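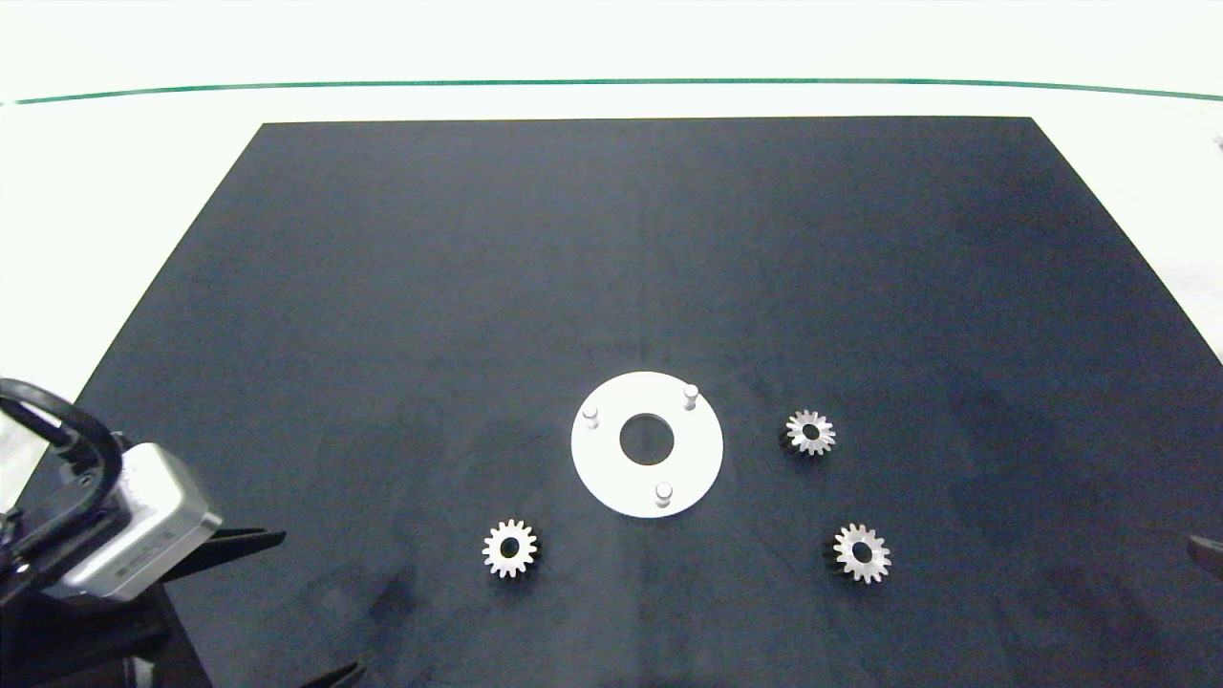 My neighbor told me to throw the whole mat out and start over, which is also what he told me about my lawn. So before I do that, I'm asking here.

**Dark rubber-backed desk mat, pale smudges that won't leave**

It's a big navy mat, close to black, from Woton. I use it for hobby stuff: a little glue, a little sanding, a lot of looking for the part I dropped. Over the winter it picked up cloudy patches, worst on the right where my elbow lives. Dish soap makes them vanish until it dries, and then they come back looking rested. Window cleaner did the same and made the room smell like a dentist. I paid 50 dollars for this thing and would like it to look like 50 dollars. Is there a product, or is this my life now?

posted by **gluehand_tuesday**

---

**papercutter90**

Two different problems look alike on a dark mat. Wipe a patch with a barely damp white cloth and look at the cloth. If there's gray or white on it, you have residue, and it's probably the dish soap. Everybody uses too much. Go over the mat with plain warm water, change the water when it clouds up, and dry it with a towel instead of letting it air dry. I had to do mine three times before it quit leaving a haze.

If the cloth stays clean, the surface is scuffed. Sandpaper does that, and so do elbows, given enough winters. A scuff disappears when wet because the water fills it in, and you can't wash it off.

Keep acetone away from it. I took a glue spot off my old Grateck mat that way and got a shiny spot the size of a quarter, which I then looked at every day for two years.

---

**mossy_basement**

just flip it over

---

**R. from the frame shop**

Don't flip it, you said it's rubber-backed. You'll be working on the rubber.

I agree with the water advice. For dried white glue, lay a wet rag on it for 20 minutes and then use an old gift card held nearly flat. Super glue I leave alone — it pops off by itself one day, usually onto something you care about.

I'd skip the mat restorer sprays. I tried one from Clekotum and it looked terrific for up to 96 hours, then it collected every speck of dust in the building. Getting it back off took most of a Saturday.

Also, if you sand, put down a sheet of newspaper first. I know. I don't always do it either.

---

**gluehand_tuesday**

Cloth came up gray, so it's soap, at least on the left. The right side is on its second bucket and I'm less hopeful there. Bought newspaper. Didn't know they still sold it.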